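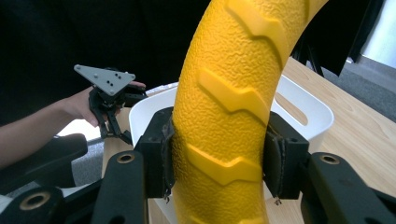
The Yellow Thing Stays: a weekend of sorting with the big table

17 September 2022

I have a rule about sorting the house, and the rule is that everything has to go on the table. It can't go on the floor, where you step over it for a fortnight, and it can't go on the bed, because at eleven at night you'll scoop the lot up and dump it back where it came from (I have done this more times than I'd like to admit in print). It goes on the table, and the table has to be clear again before anybody gets fed.

I pinched the rule from Svitlana Lytvynenko, my neighbour when I lived in Grajales, whose flat was half the size of mine and somehow had twice the room in it. She would tip out a drawer, push the contents into a heap and pick up one thing at a time. One thing! She wouldn't look at the rest. You could be standing there telling her about the most dreadful row at work and she'd nod along, holding a corkscrew, and she wouldn't put it down until she'd decided about it.

So that was my plan for the last weekend before the decorators came: one big table, one thing in the hand at a time, and as much tea as it took.

Where do you put a piece of foam tyre?

Let me tell you about the yellow thing, as it was the first item to cause real trouble. It's foam, it's curved, and it looks for all the world like somebody has cut a section out of a bright yellow tyre. There are raised chevrons running across it like proper tread, and in between them the surface is all tiny bumps, like orange peel but more so. It's a very cheerful object and I have no idea how it came to live with us.

My partner thinks it came in the box of toys from Gitamstead, when my sister moved. I think it's older than that and was already in the cupboard under the stairs when we bought the place. We had a full half hour on this and got nowhere, and I'd like it noted that the decorators were still coming.

The trouble with a thing like that is that it doesn't belong to a group. Batteries go with batteries, string goes with string, and all the little screws go in the jam jar. But what does a chunk of yellow foam tyre go with? I tried it with the toys and it looked too serious. I tried it with the car things and it looked ridiculous next to the de-icer. Somebody suggested the garden shed, and that's what people in our house say when they want a thing to be somebody else's problem.

I'll confess that what saved it was the feel. I kept running my thumb over the bumpy bit and then over the ridges, which are smoother, and then back again. If you're a fiddler (I am a terrible fiddler, I've ruined every biro I ever owned) you'll know exactly what I mean. Some things are just nice to have hold of on the phone.

Svitlana would not have approved. Her test was always, "Would you go out in the rain to fetch it?" and I would not go out in the rain for a piece of yellow foam. I might go out in a light drizzle. It has gone on the shelf by the back door, on probation.

The heap that didn't want a name

After that I started a pile for everything else that had no group, and it grew at a frightening speed. A brass hook with no partner. A tin of keys, not one of which fits any door we own. The plastic foot off something. A little felt bag that smells of pepper. The instruction book for a Lulel foot spa, which we gave away when my son was still in nappies and he's now taller than the fridge.

I used to write Odds and Ends on a box and shove all this in it, and then the box would go up in the loft to be with its friends. Magazines are always telling you not to do that (this one included, we ran a whole piece on it in February) but they never say what you're meant to do instead. My answer, for what it's worth, is to give the pile a time limit. I put the kettle on and whatever I haven't found a home for by the time I've drunk the tea goes out. You'd be amazed how quickly you can place a brass hook when your cup's nearly empty. It's now holding the tea towel.

The keys I couldn't do. I know, I know. But the minute you throw away a key you find the padlock.

A word for the table itself

I want to say something about the table, because it did all the work and I only walked round it. It's wood, a light one, and it was the first thing we bought together that cost more than the bus fare to go and look at it. We paid 200 to a man in Drirnine who was giving up his workshop and then another 200 to have it brought home, as neither of us had measured the car. My father thought we'd been robbed. He then ate every Christmas dinner at it until he died and was very rude to anyone who put a hot pan down on it.

What makes a pale table so good for sorting is that you can see what you've got. We did it once on my mother's dining table, which is nearly black, and half the small dark bits just vanished, and she was finding fuses in the fruit bowl at Easter. On light wood even a dull thing shows up. A bright yellow thing positively shouts.

It also doesn't mind. That's a proper quality in a piece of furniture and I think it gets overlooked by people who photograph tables for a living. Ours has been a desk, an ironing board, a cutting-out table for school costumes and, for one very long winter, a place to do a jigsaw of a Dutch harvest. It wants a wipe and a bit of oil and the odd kind word.

Things with white plastic sides

By the second day I'd got on to the bigger stuff, and here I had help from my friend Myroslav Skoryk, who mends things at the repair morning in our village hall and can't walk past a plug without turning it over. I'd asked him round for the lamps. He stayed for lunch, and then for supper.

Myroslav's theory is that every house is slowly filling up with white plastic. He says you don't notice because it's all so polite. It has smooth sides and rounded corners and no expression, and you stop seeing it, and one day you go to plug in the toaster and there are four other things already there, all the same shade of nothing much. He made me go round the ground floor with him and point, and I was quite shaken by the end of it. There was one in the bathroom that neither of us could work out how to open.

I do have a soft spot for a rounded corner, mind you. I've got hips at exactly counter height and I've been bruised by every square-edged thing we've ever owned. A rounded corner forgives you, and it's easier to clean as well, as a cloth goes round it in one sweep and there's no little ledge to gather crumbs. White plastic against pale wood looks rather nice too, quite calm, and after a morning of the nameless heap I was ready for calm. 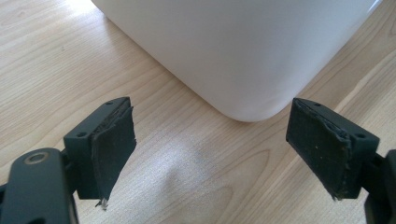

How we decided what stayed

Myroslav has a different test from Svitlana's, and I found I needed both. He puts the thing down in the middle of the table, on its own, and asks you to say when you last used it. You can't say "oh, now and then". You have to give him an occasion. If you can tell him the occasion (your aunt's birthday, the week the boiler went) it can go back in the cupboard. If you start waving your hands about, it goes in the hall.

I lost a lot to the hall this way. The egg thing went, and the second radio, and the warming plate I'd been so sure about. I'd paid good money for that warming plate and I stood there going "well, there was that time with the curry" and he just looked at me.

What I got to keep was anything I could tell a story about, and I think that's fair. He even let me off the keys, on the grounds that I went pink.

A few practical bits, if you're about to start

Clear the table the night before. I mean right down to the wood, with the fruit bowl and the post and the candlesticks all off it. If you start the morning by clearing the table you'll have used up your best hour.

Do soft things and hard things at separate times. I can't defend this one scientifically but my brain won't go from pillowcases to screwdrivers and back.

Have 3 boxes and no more: staying, going, mending. The mending box must be the smallest. Mine was a shoebox, and it was still full by lunch.

Keep a damp cloth by you and wipe each thing as you pick it up, even if you're giving it away. It's only manners, and you sometimes find out what it is.

Don't let anyone carry the going box through the kitchen while you're in it. I took back a perfectly awful gravy boat that way.

And weigh it all if you can, just for the fun of it! Our charity collection gives you a slip with a reference number, and I've kept ours on the fridge. We were number 1054. My son thought for a whole day that it was how many things we'd got rid of, and I let him.

The decorators came the next morning, had a look round, and put their kettle, their radio and all of their sandwiches on my nice clear table. One of them had been on the phone to his wife for ten minutes before I noticed what he'd got in his other hand. He'd found it on the shelf by the back door and was running his thumb up and down the bumps.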